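News from the Rornley Simulation Club

The robotics club in Rornley has started its second season, and this time the members work completely in simulation. Last year we had one real arm for the whole group, and most of the evening was spent waiting for a turn. Now every student can open the simulator on a school computer, load the kitchen and begin to practice. The club meets from 5:30 p.m. in the computer room on the second floor of the Friesen building.

The task for the first part of the season is cabinet doors. For a person this is very easy work. For a gripper with two fingers it is not so easy, and the students learned this already in the first evening. The program has to find the edge of the door, bring the fingers near to it at a good angle, and then move the door without pushing against the rest of the cabinet.
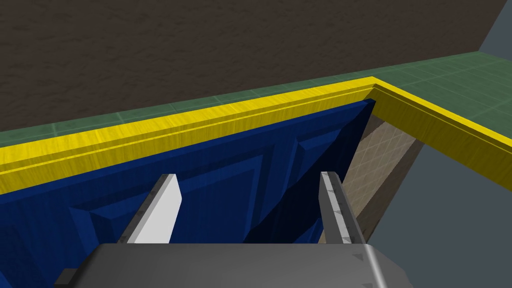 We have 18 students this season, and they are divided into small teams. Each team writes its own control program in Python, and each program gets 200 attempts in the simulator before we compare the results. The starting position of the gripper changes a little every time, so a program that only repeats the same movement will not get many points. In January the teams together made 2645 attempts, with the practice runs included. All of them are saved on the club computer, and students who missed an evening can look at them there.

The teams also learn to read the camera view from the gripper, and this takes more time than we planned. When the wrist turns, the picture turns with it, and it is easy to lose the sense of where the floor is. 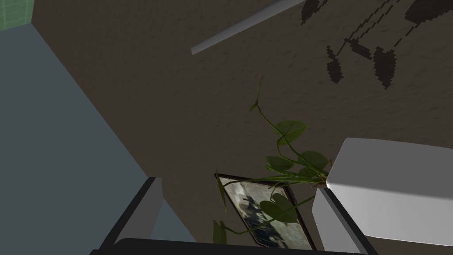 To help with this, one team wrote a small tool that prints the wrist angle next to the camera picture. The other teams asked for a copy, and it is now in the shared folder under the name Jostitlow. Please read the short text file before you use it, as the angles are given in degrees and the simulator works in radians.

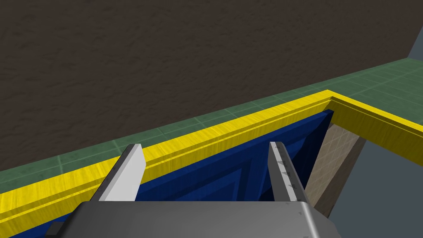 The gripper at the blue and yellow cabinet, with no object between the fingers.

In spring we will go to the student meeting in Wustomville, where each club can show one program. The meeting has a limit of 1000 lines of code for each entry, and two of our teams are still above it. Parents are welcome to visit the club in the last half hour of any evening. New students can join until the end of February, and experience with programming is not necessary.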